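Larncombe Robotics Club
Minutes of the October meeting, main workshop, 6.30 pm

1. Minutes of last meeting
Agreed with one change. The parts order came to 290, not 260.

2. Ring stacking task
The arm group reported on the task for the Prelden student competition. Rings have to be picked out of the tray and put on the peg, one at a time. Practice runs are now done on the white round table with the slatted tray. The group is working on the approach to the peg and wants to slow the arm down for the last 50 mm. Agreed to try this before changing anything else in the program.
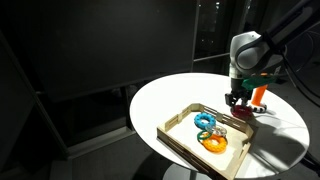 Ring stacking: red ring in the gripper, orange peg behind.

The clear ring was discussed. Members using the vision program said it is missed more often than the coloured ones. Two ideas were put forward: a change to the lighting, or fixed pick positions. The rules allow either. The vision group will test the lighting first and report back.

3. Training pictures
The set for the Stulunska entry needs 1,000 labelled pictures. Labelling to be shared between both year groups, up to 60 each per week. Pictures with no label by the next meeting will be left out.

4. Money
Rotich has offered to pay the competition entry fee. Accepted with thanks. Travel is still to be found from club funds.

5. Any other business
Spare gripper fingers are to go back in the labelled drawer after use. Members asked for the workshop to stay open until 9 pm in the last week before the competition. Secretary to ask the school.

Meeting closed 7.40 pm.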